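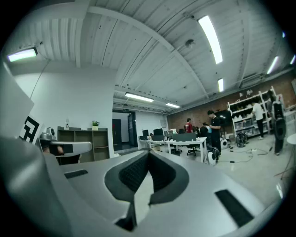 Moving the workshop into one big room: lighting and that shelf

harstead_shed
We've got the unit at Wondholm from March and I'm trying to plan it. White corrugated ceiling, exposed beams, long fluorescent tubes pointing whichever way the last electrician was facing. One low wooden shelving unit against the left wall, cubbies mostly empty, plant on top. What would you change first?

Yin
The tubes. You'll have a headache by 4. I paid 200 for LED replacements at our place and would do it again.

mothballed23
Disagree. Leave the lights alone until you've put benches under them. I moved 13 fittings once and then moved the benches.

harstead_shed
That does sound like something I'd do. And the shelf?

Asier
Keep it. Low shelving on a plain white wall is the only storage people put things back in. Tall units just become a museum of paint tins.

Yin
Low shelving becomes a seat, Asier. Then it becomes a broken seat.

mothballed23
Label the cubbies before anyone moves in. Empty ones fill with chargers overnight – I've never caught them at it.

Asier
Is there a smoke detector up there?

harstead_shed
Yes, a round one by the long tube in the middle. Haven't tested it.

Asier
Test it before you buy any lights then.

harstead_shed
Will do. The plant stays, before anyone starts.

Yin
I give it a month.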